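Foltmont guest house reopens with nine new rooms and a very good breakfast

Setberg's oldest guest house is taking bookings again, and it's lovely to see the lights back on. 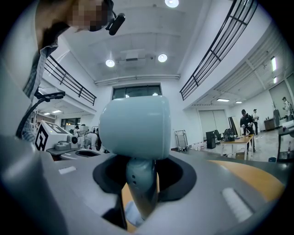 Nine rooms, all different

The Foltmont, at the top end of Harbour Street in Setberg, opened its doors again in March after a winter of building work. Regulars will remember it as a slightly creaky place with thick carpets, one temperamental shower per landing and a wonderful view. The view is still there. The carpets have gone, the floorboards have been sanded, and every one of the nine rooms now has its own bathroom with a proper walk-in shower (two of them have baths as well, so ask early if you fancy a soak).

Owner Leanne Ashworth bought the house from her aunt and has spent most of her time since then up a ladder. "I wanted it to feel like the place I stayed in as a child, but warm," she said when we called in for a look. It certainly is warm. The old storage heaters have been replaced with radiators you can turn up and down yourself, and the sash windows at the front have been taken out, mended and put back so that they open without a fight.

The rooms are spread over three floors. On the ground floor there is a twin with level access from the car park, a wide doorway and grab rails in the shower. The first floor has the largest doubles, including the corner room over the garden, and the top floor is given over to smaller rooms under the eaves. Those are my favourites! The ceilings slope and you will need to mind your head getting out of bed, but you wake up looking straight down the estuary, with the fishing boats going out if you're early enough.

All the rooms have a kettle, a small fridge, decent reading lamps on both sides of the bed and free wifi. We tried the wifi on the top floor and it held up well for a video call. Televisions are in the first-floor rooms only, although there is a big one in the sitting room for anyone who can't miss the match.

Breakfast from seven

Breakfast is cooked by Sang-wook Kang, who used to run the kitchen at Guzmán, the little restaurant by the ferry steps that so many of us were sad to lose. He is doing a full cooked breakfast, a vegetarian one with potato cakes and roast tomatoes, and porridge with whatever fruit is about. There is also a Korean breakfast of rice, soup, egg and pickles, which needs ordering the night before and is well worth remembering to ask for. Coffee comes in a large pot and is refilled without you having to catch anyone's eye.

It's served in the back dining room from seven until half past nine, and until ten at weekends. People who aren't staying can book a table too, if there is space, by ringing the evening before. Dinner isn't on offer yet. Sang-wook told us he would like to try a supper evening in the autumn, once he has got used to the new oven.

Walkers, cyclists and dogs

The house is a short step from the start of the coast path, and plenty has been done with walkers in mind. There's a drying room next to the back door with racks for boots and a heater on a timer. Bikes go in the old coal store, which has been given a new roof, a lock and a tap outside for hosing down. Packed lunches can be added to your bill and are left out in the hall from half past six.

Well-behaved dogs are welcome in 4 of the rooms, and in the sitting room, but not at breakfast. Jordan Pilkington, who leads the summer walks along the estuary, is delighted to have somewhere to send people again. "We've had groups finishing here and then getting straight on the bus because there wasn't a bed to be had," he said. His first walk of the season will end at the Foltmont with tea and cake in the garden, weather permitting.

The garden itself is still a work in progress. Elsie Sedgwick, who lives next door, has handed over a barrowload of hardy geraniums and a climbing rose for the south wall, and the lawn has been seeded. Give it until June – it will be a cracking spot for a drink at the end of the day.

Getting there and booking

The 215 bus stops outside the post office, two minutes' walk downhill from the house, and runs hourly until early evening. If you're driving, come in past the Niretti ice cream kiosk and take the second left. The car park behind the house is free for guests but fairly tight, and anyone with a large van would do better to use the public one on the quay.

Check-in is from three in the afternoon and rooms should be cleared by half past ten. You can leave bags in the hall on either side of that. Rooms can be booked by phone or at the front desk, with online booking to follow once the new website is ready. Single-night stays are taken all year apart from regatta week, when there is a two-night minimum.

The corner room is already spoken for through most of August, but there were plenty of gaps in May and early June when we asked.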